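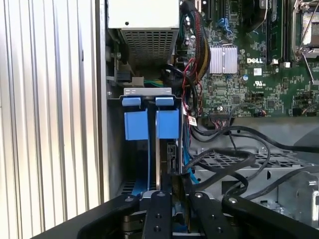
Drirkley 2201 screwdriver set: a long-term review
7 September 2018

I own too many screwdrivers. There's the drawer in the kitchen, the coffee can in the garage, and a sad little tray of the ones that came free with furniture and strip the first time you lean on them. So when I say I bought another set in May and have barely touched the others since, please understand that's a big deal in this house!

The Drirkley 2201 is a mid-size driver with a ratcheting handle, a fold-out case and a pile of bits, sold mainly to people who fix computers and small appliances. I do a bit of both. Friends drop off old desktops that won't start, I take them apart in the evenings, and most of them go home again with a cleaner fan and a new drive. I've also had it inside a toaster, a sewing machine and my neighbor's doorbell (she asked me to, I should add).

Let's start with the handle, because that's what I love most. It's a fat, slightly squishy thing with a free-spinning cap on the end, and if you have small hands like me you'll still get your fingers all the way around it. The ratchet is quiet and fine-toothed, so you can work in a cramped corner with tiny back-and-forth turns. Forward, locked and reverse are on a collar you can flick with your thumb. For the first week I kept knocking it into reverse by accident and swearing at perfectly innocent screws, and then it loosened up a little and so did I.

The bits are good. Not amazing, but good. The Phillips ones fit properly and haven't rounded off, even after a run of case screws that somebody had put in with what must have been a power drill. The Torx are better still. The flat blades are a bit thick for my taste, and I ended up going back to an old one of mine for the slotted screws on the sewing machine. The hex sockets are the big win for computer people, since you can put motherboard standoffs in and take them out without hunting for pliers.

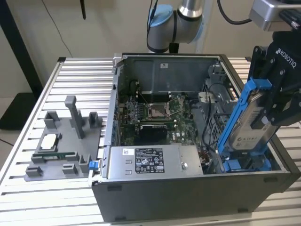

Then there's the magnet, which seems to be what everyone argues about. It's strong enough to carry a case screw sideways and let you start it one-handed, and that has saved me a lot of fishing around under fan brackets. It will not hold a long, heavy screw upside down, whatever the leaflet says. I tried it on a cabinet hinge and got one in the eyebrow.

The extension shaft is worth having too. It clicks in firmly, and you can get down past a power supply or a drive bay and still keep your knuckles on your hand. There's a tiny wobble at the tip when it's fully out. I stopped noticing it after a while but a fussier person might not.

Now for the grumbles. The case is awful. The lid latches are thin, one of them cracked before summer was over, and the bits sit in a rubber strip that grips them like it's afraid of losing them. Getting a small one out with cold hands is a pain. The labels are gray lettering on gray rubber (why?) so I went over mine with a white paint pen. I've since moved everything to a Cadwaladr tool roll I already had, and that's been a happy arrangement.

I also had a look at the Marnham set before buying. It's cheaper and the case is far nicer, but the handle is hard and skinny, and after one evening with a borrowed one my palm was sore. If you only open something up a couple of times a year I'd get the Marnham and spend the difference on lunch.
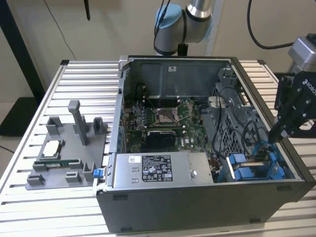
Will it do for laptops and phones as well?

It'll manage most laptops, as long as the screws aren't down in deep, narrow holes, but the shaft is too wide for phones and you'll want a proper precision driver for those.

As for buying one, I got mine from the hardware store in Skirkilbridge, who had it behind the counter and let me spin the ratchet for a good long while before I paid. Replacement bits are sold singly there too. I've needed exactly one, a Phillips that rolled off the porch and went straight between the boards, where it still lives.

Four stars from me, with the missing one going to those latches.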